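Notes from the teleop corner

I finally got my turn on the laundry task this month, and I have to say it's harder than the dishes! Akihiko Hayashi set me up with the two hand controllers, gave me five practice runs that didn't count, and then left me to it for the afternoon. By the time the Dadholm people called in I had 31 folds saved and a very stiff neck.

The thing I keep relearning is how slow you have to go. If I grab the fabric the way I'd grab it at home (a quick pinch and a flick) the arms copy me faithfully and the policy learns a quick pinch and a flick, and then it throws shirts. So now I come in low, close, wait a beat, and only then lift. Akihiko calls it "folding for your grandmother." We also start every run from a messy heap, and I've been trying to make each heap messier than the last, which is oddly fun.

Blue clothes on the gray top, from the wrist and from higher up: 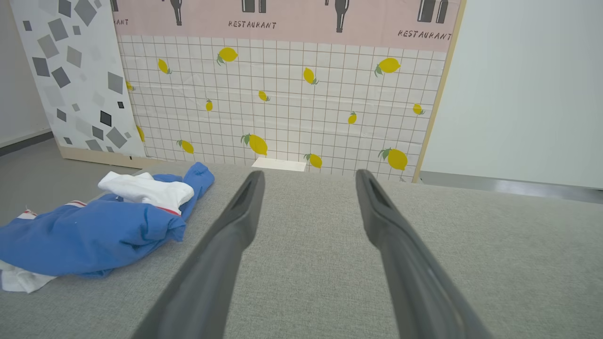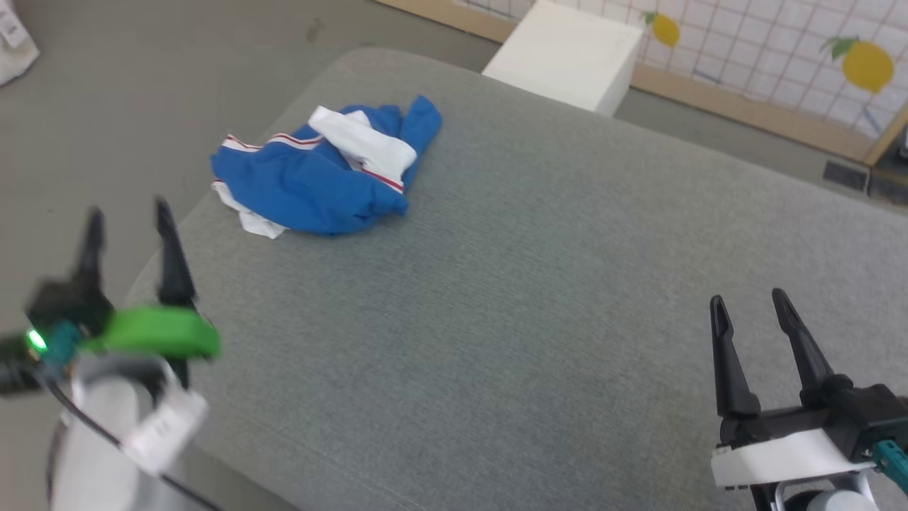
Anyway, the total for laundry now stands at 84 good runs between me and the Arnadville group, and we'd like to get well past that before Ueda retrains. I threw out a handful of mine where I changed my mind halfway through, and please do the same with yours. A hesitation looks like a step to the model, and it will hesitate right along with you.

If you want a slot on the controllers, mornings are wide open and the sign-up sheet is on the Getora page. Bring a cushion for the stool. Next month I'm on towels.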